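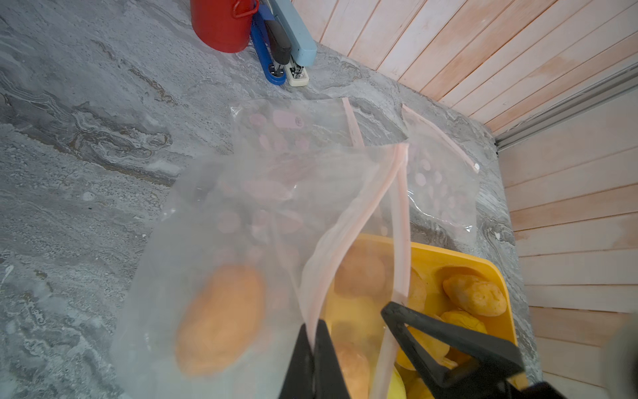 Unit 4 handout: Small things on a work surface

Welcome back, everyone, and thank you for the very lively discussion last time about junk drawers. I promised we would move from drawers to counters, so that is what we'll do, and I'm afraid I have a lot to say about counters. Get a cup of something and settle in. Masanobu Sugiyama will be taking the practice hour again, and he has asked me to put the notes on paper this time so that you can scribble on them.

## Why a counter is harder than a drawer

A drawer has sides. I know that sounds too simple to write down, but so much follows from it! When you put a stapler in a drawer it stays in the drawer, and when the drawer is full you feel it every time you try to close it. A counter never pushes back. You set down the mail, then a mug, then the scissors you'll want again in a minute, and by dinnertime you are chopping onions on a patch the size of a paperback.

Tomás Nogueira, who taught this unit before me at Grildale, used to call these "landing places," and I have kept the name. A landing place is any flat spot near a doorway, a corner or an outlet where things come to rest because your hands were full. Most homes have several. The back corner of a counter, where two walls meet, is nearly always one of them, because items get nudged backward when we need the front edge and then they stay back there for months (years, in my own kitchen).

## Looking before moving

Before you pick up a single thing, stand still and look. Patterned stone is a special case, and I'd like you to spend a little extra time on it. With a gray marble pattern like the one in our picture, full of pale swirls and dark charcoal patches, a crumb or a speck can sit in plain sight and you will read it as part of the stone. The reverse happens too, and I have rubbed at a pale spot for a good long while before admitting it belonged to the pattern. Get your eyes down low, level with the surface, and look across it toward the window.

Frosted plastic bags play the same sort of trick. Translucent bags lying flat on a busy surface are easy to overlook, and the pale pink closure strip may be the first part you notice. When you clear a counter, run your palm lightly over it after you believe you've finished.

## Grouping, with our counter as the case

We'll use the counter in the picture for the paper exercise. The staplers are already side by side, one with a bright blue base and the other light blue over a cream-white base, and beside them stands a red container with a looped handle. Then there are the frosted zip bags. It's a small collection, and I like it for teaching, because the groups are less obvious than they look.

A beginner will usually sort by kind: staplers together, bags together, container by itself. That is a perfectly good first pass and I won't mark anyone down for it. A second pass asks what each thing is going to do next. Does anyone in this household need two staplers in the same room? Could one of them live by the printer, or by the front door where the school forms get signed? Would the bags be handier standing upright in something, so that a person could flip through them like file folders?

Please write your own answers before you talk to your neighbor. We had a lovely argument over this last August, with one half of the group wanting the bags near the staplers as "paper things" and the other half wanting them with the food wraps, and I still think both halves were right for their own kitchens.

## A few words on zip bags

Bags deserve their own section since they multiply so quietly.

- Press the air out and close the strip fully before you put a bag away. A half-closed bag puffs up and slides off the pile.
- If a bag has printed shapes on it, keep the printed side facing you. It's quicker to spot.
- Stand bags on edge whenever you have a box or a bin that will hold them.
- Bags with a torn corner or a strip that won't catch go in the recycling, if your town takes them. Ask first, as the rules differ a great deal.
- Small sharp things (staples, pins, picture hooks) want a hard container. They work their way through soft plastic sooner or later.

## Staplers, briefly

Open each one and look at how many staples are left. Then test it on two sheets of scrap paper. If it jams, clear the jam now with the blunt end of a butter knife, keeping your fingers away from the front, and test again. Check that your spare staples are the right size for the stapler you're keeping; a mixed box of leftovers is the usual cause of trouble. Store staplers closed, and on their bases.

## Practice for next time

Choose one landing place at home, no wider than your two arms held out. Set a timer for 11 minutes. Take everything off, wipe the surface, and put back only what you reach for daily. Whatever is left goes on a tray, and the tray goes in another room overnight. In the morning, notice what you went looking for, and write that down too, even if it's a little embarrassing. Mine was a roll of tape, three times before breakfast.

Bring your notes to room 311. Masanobu will have the practice bins out on the long table, and there should be around 50 blank labels to share, so please take only what you'll use. If you missed the drawer unit, the old handout is in the folder by the door, behind the sign-in sheet.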